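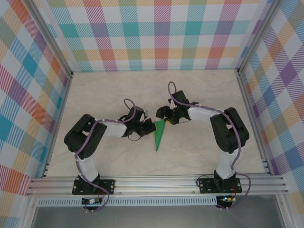
¿Qué es Tilteo?
Tilteo es el proyecto de asignatura en el que hemos forrado con un estampado de cuadros las paredes de un recinto de trabajo de sobremesa y hemos estudiado cómo se distinguen sobre él piezas pequeñas de color liso.

Taller de Proyectos II, Escuela Isine
Memoria del proyecto

1. Punto de partida

El recinto tiene tres paredes: la del fondo y las dos laterales. El frente queda abierto para poder meter las manos y cambiar la pieza. La superficie es beige, con un veteado suave de tipo mármol, y ya estaba decidida cuando empezamos. Nuestro encargo se limitaba a las paredes.

Las teníamos en blanco liso. Con las piezas oscuras no había ninguna dificultad, pero en las fotos de prueba costaba saber dónde acababa la superficie y dónde empezaba la pared, y el encuentro entre el fondo y los laterales se perdía. Queríamos un fondo con referencias propias, en el que se viera si la cámara se había movido entre una toma y la siguiente.

2. Elección del estampado

Preparamos tres propuestas con el programa de dibujo Burelen: topos grises, rayas verticales y un cuadro escocés en tonos pastel. Los topos no daban sensación de esquina. Las rayas marcaban bien la anchura, pero muy mal la altura. El cuadro escocés tiene líneas en los dos sentidos y elegimos ese.

Los colores son verde azulado, naranja, rosa, morado y amarillo, con fondo blanco. Dentro de los cuadros hay un rayado diagonal que viene del propio dibujo. Al principio pensamos en quitarlo y al final se quedó, porque sin él las zonas claras resultaban demasiado parecidas al blanco anterior.

También discutimos si incluir verde en el estampado. La pieza con la que íbamos a trabajar es de un verde vivo y parte del grupo temía que se confundiera con el fondo. Dejamos los verdes en tonos pálidos y no tocamos la pieza.

3. Medidas y montaje

El ancho de la pared del fondo es de 699 mm. El dibujo se repite cada 232 mm sobre el plano. En la primera muestra medimos 231 mm, una diferencia que achacamos a la escala de salida y que dimos por buena. Con tres repeticiones casi completas el fondo queda cubierto y el recorte cae en la esquina derecha, donde menos se nota.

El presupuesto era de 40 euros y se gastó entero en la tienda Okeke, entre el revestimiento y el material de fijación. Las esquinas del fondo llevan montantes de aluminio, que tapan el corte. El orden de trabajo fue este: primero la pared del fondo, después la izquierda y por último la derecha. La izquierda hubo que repetirla por una arruga en la parte baja.

4. La pieza verde

Para las observaciones usamos una sola pieza, plana, más ancha por un extremo que por el otro. La forma nos interesaba porque cambia mucho según cómo se presente: de pie sobre la punta parece un triángulo alargado, y apoyada puede parecer casi un rectángulo. Anotamos cada postura con un nombre corto («punta», «tumbada», «doblada») para no tener que describirla cada vez. 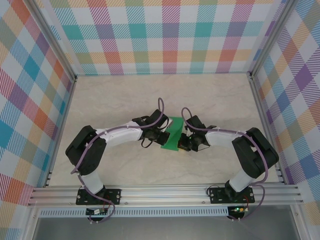 5. Observaciones

El beige de la superficie es lo que mejor funciona. Cuando la pieza está apoyada, su contorno se lee completo y no hay ningún color cercano con el que competir. En la postura «doblada» se pierde parte de la forma, pero eso depende del ángulo y no del fondo.

Cuando la pieza se levanta, el borde superior puede coincidir con los cuadros de la pared. El morado y el rosa dan buen contraste. El verde azulado da menos, aunque en ninguna de las tomas que revisamos dejamos de encontrar el borde.

En los laterales los cuadros se ven estirados por la inclinación. Lo habíamos previsto para la pared izquierda y nos sorprendió que alguno de nosotros lo leyera como un error de impresión. Quizá convendría avisarlo en la hoja de instrucciones del recinto.
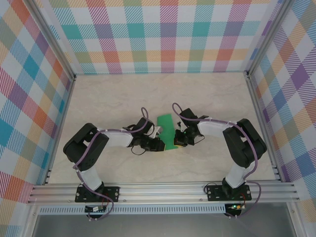 Figura 3. La pieza verde y el fondo de cuadros.

6. Problemas y cambios pendientes

El beige y el blanco del estampado se acercan bastante con luz fuerte. Probamos por la mañana y a última hora de la tarde, y el resultado de la tarde fue mejor. Falta repetirlo con la luz fija del taller.

El borde inferior del revestimiento no lleva remate. Habría que poner un perfil fino o doblar el material hacia atrás antes de que se empiece a levantar.

Queda por hacer la misma serie con una pieza amarilla y otra rosa, los dos colores del estampado que más dudas nos generan. Los archivos del dibujo, con la escala corregida, están en la carpeta compartida de la asignatura desde octubre.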